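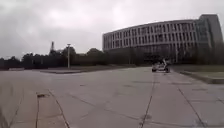
The curved building, seen from the paved area under an overcast sky.

Skestent Members Forum > Equality and Representation > Parental leave and the speaker rota

S.Wijaya (Moderator)
Posted 4 January 2022
Members are invited to comment on the draft parental leave policy circulated in December. Under the draft, both parents would receive 16 weeks at full pay. The present policy grants 16 weeks to mothers and 3 to fathers. Please keep remarks to the text of the draft.

khairul_p
I support the draft. As long as leave is assumed to be the mother's business, managers will go on treating women as the staff who may disappear. Equal leave spreads that assumption across everyone.

R. Pattinasarany
I must disagree in part. Recovery from childbirth is a medical matter and should be listed apart from leave to care for a child. The draft merges the two. A woman who has had surgery would receive the same period as a colleague who has not, and I do not regard that as equal treatment.

khairul_p
The merging could be corrected with one added clause. I would not wish to see the whole draft returned for that reason.

irfan.chong
May I ask whether fathers will use the leave? At Haton, where I worked previously, the men in my section were entitled to it and most took a few days. The policy was sound and the habits of the office did not change.

R. Pattinasarany
Mr. Chong's point supports a reserved portion that lapses if not taken. I would set it at no fewer than 80 percent of the period.

Rondonuwu19
A lapsing portion penalizes families in which the father is the higher earner outside this organization. I oppose it. Parents should decide the division themselves.

khairul_p
Full pay applies under the draft, so I do not follow the objection.

Rondonuwu19
It applies to our staff only. Their spouses are employed elsewhere.

S.Wijaya (Moderator)
Ms. Pattinasarany, kindly submit your wording on medical recovery as an amendment to section 3. The speaker rota will be given its own thread.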